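Category: Talks and Presentations – Dining Services

SETTING THE SHARED TABLE: SPEAKER NOTES
Pitthorpe Dining and Hospitality Office
Prepared for the staff session of 10/1/23

Opening

Good morning, and thank you for attending. The subject of this session is tableware for the shared tables: what is placed on them, what is kept off them, and how they are returned to order between groups. The talk follows the revised table guide, which took effect in April. Please have your copy open at the section on serving pieces.

Pause for copies to be passed along the rows.

Background

Pitthorpe holds 3594 pieces of tableware in its central store. Before the review, each dining room kept its own stock and its own habits. Some rooms set full places for every event, including those where guests served themselves. Others put out very little and sent for more during the meal. The review recommended one standard for all rooms, with limited freedom for the decorative pieces.

Of the pieces in store, 1124 were set aside during the review as chipped, stained or unmatched. These have been withdrawn and should not be requested. If a withdrawn piece is found in a cupboard, it should be sent back to the store with a note of the room where it was found.

Do not take questions on replacement budgets at this point. They are covered in the Tierney paper, which will be circulated separately.

The bare table

The guide permits tables to be used without a cloth for informal meals. Staff should understand what this means in practice. A pale wood surface shows crumbs, water marks and fingerprints more readily than linen does, and a glossy one also picks up the ceiling lights. Check the surface from a low angle at both ends before anything is set down. Specks that cannot be seen from above are often plain from the side.

Wipe with the grain. Dry with a second cloth. Allow the surface to clear before placing metal on it.

Dark pieces on light wood

The Fuvent range was chosen as the standard for serving. Dark bowls and trays stand out well against light wood, and guests can find them easily. They do, however, show dust and dried water along the rim. Each rim is to be polished with a dry cloth after the piece is in position, as handling leaves marks.

Large bowls should be placed first. Everything else on the table is arranged in relation to them. A bowl set down last will usually force the cutlery to be moved, and the line is then lost.

Show both pictures together. Allow time for the room to look before continuing. 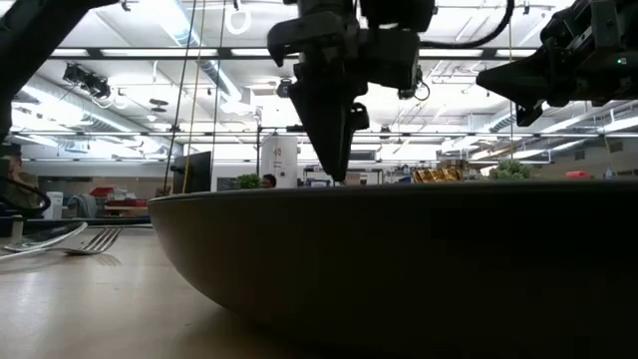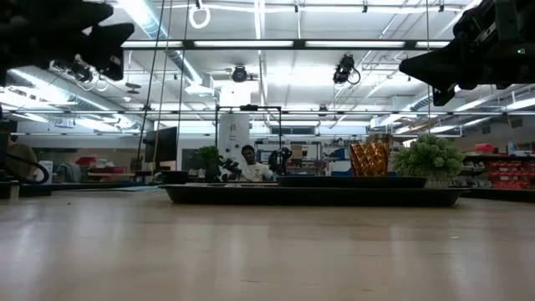

Tableware on pale wood: dark bowl and fork (first picture); trays, amber tumbler and artificial plant (second picture).

Points to draw out

On the first picture: the fork lies flat, with its tines toward the bowl. Remind staff that a fork laid at a self-service table is a serving aid and does not mark a place. Ask the room which way the handle should point when guests approach from one side only. The guide's answer is toward the guest.

On the second picture: one tray is resting on another. The guide allows this where the upper tray is the smaller of the two, as it adds a little height without a stand. The tumbler brings in a warm color and a cut pattern against the black. One colored piece per tray is sufficient. Where several tumblers are needed for drinks, they belong on the drinks table.

Artificial greenery

Several rooms have asked whether artificial plants are acceptable. They are, provided that they are low, clean and kept beside the food and not over it. Dense leaves gather dust and should be brushed every 7 days – more often near a door. Fresh flowers remain the choice for formal dinners.

Clearing between groups

Cutlery is removed first, then glass, then trays, then bowls. Trays should be emptied before they are lifted. Two stacked trays are never carried as one, even when both are light. The guide gives the full order on its final page, and a copy is to be kept inside each pantry door.

Requests to the store

Requests are to be made on the Gratis form. The form carries no charge to the room, and for this reason some rooms have ordered more than they can house. Nearly 2000 requests were received in the past year, many of them for pieces already on the shelf. Supervisors are asked to check their own cupboards before signing.

Close

Invite questions on the guide only. Direct questions about linen to the linen desk. Collect the borrowed copies at the door.

Contact the Dining and Hospitality Office | © Pitthorpe | Back to top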